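Keeping Shared Floors Clear: Guidance for Residents
Bonddale Residential Services, Household Notes

Residents of Bonddale are asked to keep the floors of common sitting areas in good order. Small items left on mats and rugs are easily overlooked and may be stepped on, particularly in the evening. The following guidance applies to all lounges on the ground floor and may also be of use in private rooms.

Before You Begin

Bring a small bin for waste and a tray for items to be kept. Switch on the main light. Allow 15 minutes for a room of ordinary size.

Food and Drink

Collect food first. Unopened bars and packets should be returned to the snack shelf. Opened packets should be folded closed, clipped and used within 2 days, or discarded. Check beneath cushions for wrappers.

Bottles should be picked up by the body, never by the cap, and the cap should be tightened before the bottle is carried. A bottle standing upright on a soft mat tips easily, and sweet drinks leave a sticky patch that draws ants. Should a spill occur, blot it with a dry cloth, wipe with a damp one, and leave the mat uncovered until it has dried.

Plants

Artificial plants collect dust between the leaves. Shake them gently outdoors or wipe them with a barely damp cloth. Lift the pot and clean under it before putting it back. Plants should be placed at the side of a mat, clear of the path to the door.

Cables

Loose cables are the most common cause of complaints received by this office. Unplug any cable that is not in use, coil it in wide loops, and fasten it with a fabric tie. Cables that must remain in place should be run along the wall. They should not pass beneath a mat, where wear cannot be seen.

Clearing the Mat

Work from one side of the mat to the other and place each item on the tray as it is reached. Bottles and snack packages should be removed before large objects are moved, so that nothing is crushed. When the mat is bare, sweep it in one direction, fold it back and sweep the floor underneath.
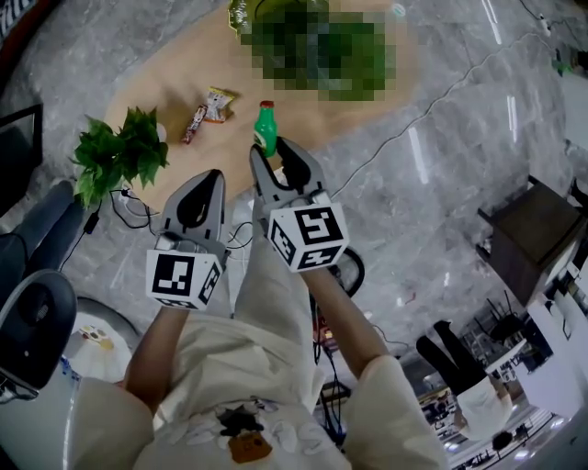

Storage and Lost Items

Items with no known owner are to be taken to Room 207, where they will be kept for 3 weeks. Food is not accepted. Spare fabric ties and cloths may be collected from the same room on Tuesday mornings.

Questions concerning this guidance should be addressed to Ravinder Hiebert, Household Services.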